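13 July 2021

Pullevard puts its hand-held gripper kit on sale

Hi, I'm Gráinne Ó Súilleabháin, and I get to share some news I've been sitting on for far too long. The Flavach, our hand-held gripper for recording household chores, is open for orders from today!

You squeeze, the two fingers close, and the camera on the tool records what they're doing. Teams that teach robots to tidy up can use those recordings as training material, and they can gather them in an ordinary home (no robot arm to haul up the stairs). I've folded more dishcloths with it than I'd like to admit, and I still reach for it when there's laundry lying around.

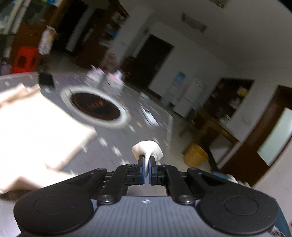 Pullevard Home Recording Team

Cloth is what customers ask us about most. It slips, it bunches, and it never lands the same way twice, so we put blue rubber pads on the inside of the fingers to help them hold on to thin fabric. The fingers themselves are narrow, and the pads can be swapped out when they wear down.

Each kit comes with 4 spare pads, a carrying case and a printed guide that runs to 18 pages, most of them written by me on the train. We're making 2000 kits in the first run. Abou Zeid is handling orders and repairs, and Flornico will ship them starting in August.

If you'd like to try one before you buy, we have 8 loaner kits that go out for two weeks at a time. Write to the press desk at Pullevard, tell me which chore you want to record, and I'll put you on the list.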